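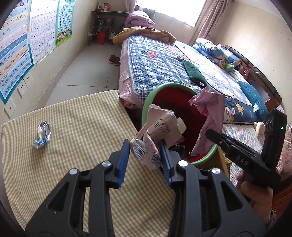
About Sakham Home Tidying

We tidy kids' rooms. Also the shared rooms where the kids sleep, eat, do homework and leave everything. Small company, four of us, office at 2869 Lonik Road, second floor, above the key shop. Ring the lower bell, the upper one is the dentist.

Started by Velimir Shehu, who had been cleaning offices nights for Trusonen and kept getting asked by people there if he did homes. He did a couple. Then he did a lot. Živko Nedeljković came in the next January to run the schedule and now does rooms too, mostly the bigger ones. Everybody does rooms. If you call and get the voicemail we are in somebody's bedroom with a bag in each hand, leave your number and the street please.

What we do

Trash first, every time, before we fold or move anything. Wrappers, torn packets, foil, the bits that come off when a packet gets ripped open the wrong way. Snack trash is most of it in a kid's room and it travels – under the pillow, down behind the bed, inside a shoe once. We bring the bin over to where the mess is and work right next to it. Saves walking back and forth, and you don't drop crumbs the whole way.

Then crumbs. Off the cloth, off the covers. We shake outside if you have an outside, otherwise into the tub and rinse it.

Then beds, then tabletops, then floor. Floor is always last. New people always want to start with the floor.

We don't wash dishes. We don't do windows. We will take the trash down to the street if you show us which bin is yours.

How we work in a room with kids in it

Kids can stay. Better if they do, most of the time. We ask them to put the wrappers in themselves, one by one, and we do the high and the heavy stuff. Crumpled paper goes in flat if you can get it flat, or squashed if you can't. Half the candy wrappers spring back open anyway and hang over the rim, so somebody has to push them down. That job is popular.

Anything on the walls stays on the walls. Alphabet charts, character charts, drawings, stickers, calendars from three years ago. We don't straighten them and we don't take them down to wipe behind unless a parent says so. Same with cables by the window and whatever is standing on the table there. We tidy around it. A kid learning their b p m f needs the chart where it was yesterday.

Paper with writing on it gets held back. Little printed strips, labels, receipts, folded notes. If it's plainly off a snack it goes in. If we can't tell it goes on the bed and you decide. We threw out a permission slip in our first year and we still hear about it from the family, who are still customers, thank you Mujić household.

Beds get made the way we found them. Checked cover, cartoon quilt, whichever goes on top stays on top. No hotel corners, kids hate them and kick them out by morning.

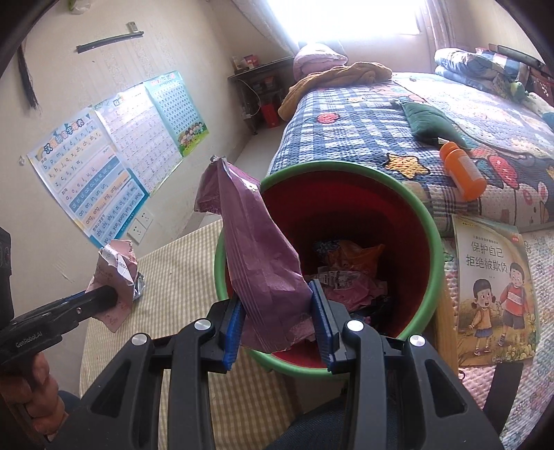
Prices and visits

$80 a visit, up to two rooms. More rooms, call and we'll work it out, it's not double. First visit takes longer than the ones after so please don't book us for right before your guests come. Bags are included. If you want a particular kind of bag leave them out on the table.

We come weekly or every other week. One-time visits OK too when there is a gap in the schedule, ask Živko. Cancel by the night before and there is no charge. Same day we charge half, exept if a kid is sick, then nothing, just text us and stay home.

Where we go

Anywhere on the Lonik bus line, both directions, plus the blocks behind the market. We don't drive. Everything we use fits in two bags and your bin, so please have a bin. Any size. Round ones are easier to get down between two beds but we are not picky.

Stuff people ask

Do you sort recycling – yes, if you have a second container for it. Tell us what your building takes, they are all diffrent.

Do you need us home? An adult has to let us in the first time. After that up to you, lots of people leave a key downstairs at the shop.

Can we ask for the same person? Yes. Kids usually do.

Do you throw away toys? No. Broken ones go in a pile by the door and you look through it after.

Are you hiring? Not right now. Velimir keeps a list, drop a note at the office with your name and which days you're free.

Last updated: 6/3/19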